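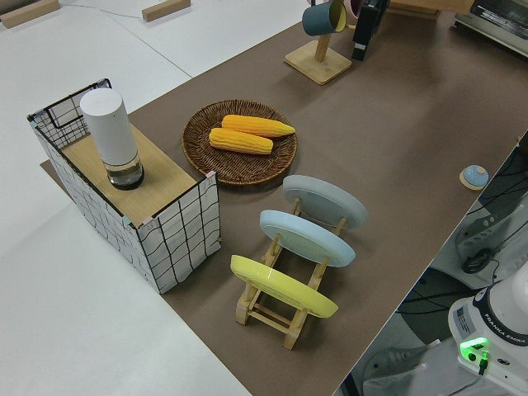 Corn, crockery and a Franka arm by the long table at the Womska workshop, Wamville.

The robot that might one day do the dishes

Every few years somebody promises me a machine that will clear the table. I have been writing about home gadgets long enough to own three of the failures, including a window cleaner that fell off the window. So when a reader told me that a shared workshop in Wamville was building a kitchen robot on members' evenings, I drove out in April with low hopes and a thermos.

Womska occupies the back half of an old tile showroom. It has 30 paying members, most of whom build canoes or fix amplifiers. Seven of them work on the kitchen project, which they call Ko. The name was meant to be temporary. It has been on the door for so long now that people write it on parcels.

Uwe Ehlers runs the software side and did most of the talking. He spent his working life programming packaging lines and has a low opinion of demonstrations, his own included. "A demo is one good morning," he told me. "I want to see the bad afternoons." I liked him for that, although I noticed he still wanted me to come back in the morning.

The idea behind Ko is simple to say. You set out ordinary kitchen things, you guide the arms through a chore by hand, and you do it again and again until there are enough recordings for a program to learn from. Then you let the program try. The group's log stood at 2,083 recorded attempts when I visited. Uwe would not give me a success rate, on the grounds that they had changed the grippers partway through and the old results were rubbish. Fair enough, but I have heard a lot of salesmen say something similar.

What does a chore look like when you cut it down to the size a robot can manage? Smaller than you would think. "Put the vegetable in the basket" is a chore. "Hang up the mug" is a chore, and a hard one by all accounts, as the handle has to find the peg. Nothing on the list involves water, grease or a toddler. I asked about cutlery and was told cutlery was for next year. 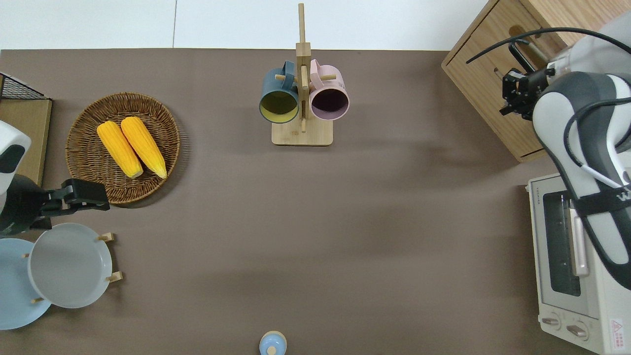
My own test for any home robot is the kitchen at half past five, and Ko's table is a long way from mine. Things sit at the edges with plenty of bare surface in the middle. Two cobs of corn share a woven basket, a couple of plates stand in their rack, and the mugs hang on a tree with room on every side. There is a toaster oven under one of the arms, and at my place it would have a bread bag on top and a school notice stuck to the door. Uwe's answer is that you have to start somewhere, and that a learner driver begins in an empty parking lot. I take the point. I would also want to know how many years we are going to spend in the parking lot.

Then there is the matter of cost. The plates, the rack and the rest of the kitchenware came to less than $200. The arms are another story. These are research machines, and no household I know would spend that sort of money to have a mug put away. The group paid for its set-up with a grant from Nuvport, a local parts supplier, plus a good deal of members' own cash. Uwe thinks cheaper arms will do the same work before long. He may be right. I have been told the same about batteries, solar roofs and the window cleaner.

Space worries me more than price. Each arm needs a solid mount and a clear sweep, and the cables need somewhere to go. My galley kitchen barely takes two adults who are fond of each other. When I brought this up, one of the younger members suggested a rail along the ceiling, and the discussion that followed used up the rest of my tea.

Still, I stayed later than I had planned. There is something decent about a group that records its flops as carefully as its wins and will read them out to a stranger. Uwe showed me a page of them: dropped, dropped, missed, wrong plate, dropped, operator sneezed. He has marked the ones he thinks the next version will get right, in pencil. I have asked him to send me the page again in spring, with the pencil marks left in, and I'll be washing up by hand until it comes.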